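Home | Programs | Reports | Contact

Detention Monitoring Program: Progress Report to the Elbridge Fund
4/17/26
2 min read

The second stage of the program began in January and is on schedule. Our monitors have made 18 visits to police stations and holding centres in the Kurside district. Two further visits were refused at the gate, and we have lodged written complaints about both.

Most of the work so far has gone into the case register. It now holds 2,000 entries, each recording the date of arrest, the stated grounds and the time until the person first saw a lawyer. Entries from before the change in district law are kept in a separate file — they use different categories and can't be compared directly.

Delays in notifying families remain the most common complaint. Stations in Cendlow have started using our notification form, and the labour of chasing missing records there has dropped.

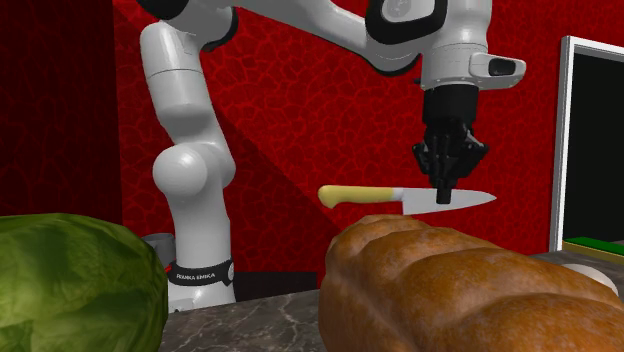 Didenko Legal Centre, which receives our referrals, wrote that the form is useful but the copies reach its office too late to help at a first hearing. It asked for them to be sent the same evening. We have agreed to this and will change the procedure before the next round of visits.

Training took longer than planned. We have 20 monitors on the list, and two still have to complete the module on interviewing minors. They are not sent out alone.

Spending is within budget, apart from travel, where fuel costs were higher than expected. We ask the Fund's approval to move the unspent printing money to that line.

Contact the program office | © Kurside Rights Monitor | Back to top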